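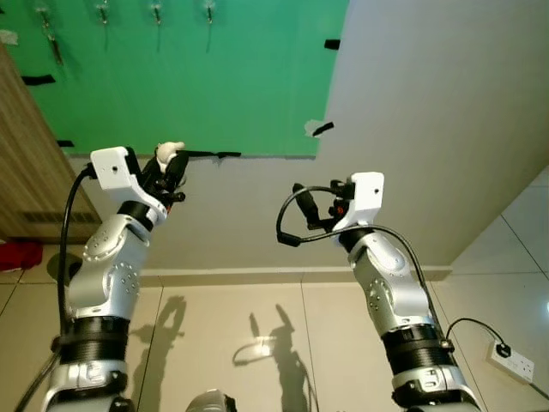

June, a little after 7 in the evening

Norbert says the new planner is working. I have heard that sentence often enough this year that I have started asking for the log before I answer, and he has started sending the log before I ask, so we're making progress somewhere.

What he means is that Bramero, the motion planner we switched to in spring, now returns a path for both arms at the same time and does it inside the budget, which is 50 milliseconds. The old one planned the left arm, froze it, then planned the right arm around it as if it were furniture. I didn't love the old one. But I knew how it failed. It stopped and printed something rude, and you went and moved the goal. Bramero fails by giving you a path that looks fine in the viewer and then takes the elbow on a tour of the room.

Spent the morning on the board setup with Ah-rin. The task is dull on paper: take a small thing, carry it over to the green board, get it onto a hook. The hooks are thin and silver and the depth camera hates them. From some angles they come back as a couple of stray points, which the filter throws away as noise. The planner is then told that there is nothing sticking out of the board, and plans accordingly. Ah-rin's fix is to stop asking the camera about hooks at all. She finds the edges of the green, works out where the board is, and puts the hooks in from a measured model. I said that was cheating. She said everything that works in this room is cheating, and I didn't have a good answer.

My worry with the measured model is that it is right until someone bumps the board. We already have black tape all over it and a torn bit of paper by the right edge, and the edge finder has opinions about every piece. Before lunch it decided that the strip of tape along the bottom was where the green ended. Fair enough, I suppose, but the whole board moved down in the model and every hook with it. She has a patch that fits the edges over several views and takes the median. I want to see it run overnight before I say anything nice.

Then the shadows. I complained about them in my last entry and I am going to complain again. The arms throw dark shapes on the floor tiles, and the shapes move whenever the arms do. Sutov, our segmentation model, was trained by people who must work under very soft lights. It labels the shadow of the gripper "object" with a confidence I have never felt about anything. The depth channel knows perfectly well that a shadow is flat, so in theory the fused result should drop it. In practice the fusion code trusts color more than depth near the floor, because of a change somebody made for shiny tiles. I looked up who made the change. It was me.

So I put the weight back to where it used to be, and the shadows went away. I fully expect the shiny tile problem to come back tomorrow.
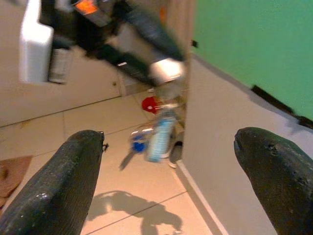 Manipulation Software Group, Winthorpe

Afternoon was wrist cameras. I pulled frames from the replay and went through them with Yu-na, who has the self-filter now. Her job is to mask out our own hardware so that the perception code never sees a finger and calls it an obstacle. For the fingers she does well. They sit in nearly the same part of every image, dark with little pale specks on them, and the mask hugs the edges nicely. The light blue bottle lying on the floor by the wall came through the gap with a clean outline, which pleased her. It pleased me too, though I tried not to show it.

The other arm is where it falls apart. The mask for it comes from the joint angles, so it depends on the two arms agreeing on what time it is. When the other arm is still, no trouble. When it swings through the top of the view it smears into a long streak of white and black and silver, and the mask sits beside the streak as neat as you please, a little bit late. Whatever part of the arm is left uncovered gets passed along as a new object. Bramero then politely plans around a piece of itself.

Yu-na wants to make the mask fatter in proportion to joint speed. I think it would help. I also think it would hide the clock problem, and in a month we'd have a mask so fat that it covers half the floor whenever anything moves, and someone would file a bug saying the robot can't find the bottle. I asked for the clock offset to be measured first. She measured it while I was still explaining why it mattered. The left stream is 2 frames behind. It isn't drift or jitter either, it's the same lag every time I checked, so it's probably a queue somewhere that holds on to frames for no reason. That at least is a bug with an address.

Nam-gil came by wanting a number for the Cheon people, who are thinking of putting our stack on their line. He has 3,000 simulated trials with a success rate that would look very handsome on a slide. I said I'd believe it when the simulator had tape in it. And shadows, and a late camera. He wrote that down, so it may turn up in the plan as a requirement, and then I'll be the one who has to build it.

Ifeoma's view, over coffee, was that I'm being hard on the planner for things perception does to it. She has a point. If I feed Bramero a ghost arm, it ought to avoid the ghost arm. But I'd like it to say something, even one line in the log to the effect that the start state is in collision with an object that wasn't there a moment ago. It has the information and keeps it to itself. She thinks that's a small change in the scene update code and offered to look at it. I'm noting the offer so I can hold her to it.

Left for tomorrow: find the queue. Check whether the right stream has it too, only shorter. Ask Norbert for the elbow path in the log marked "ok", because I watched it go by in the viewer and it was not ok. Leave Yu-na's speed setting at zero until the timestamps match. Look at the tiles again with the weight where it is now.

Ah-rin's overnight job is queued. She wanted to bet a lunch on it and I said no. Her median fit is better than I've let on, and I don't want to pay.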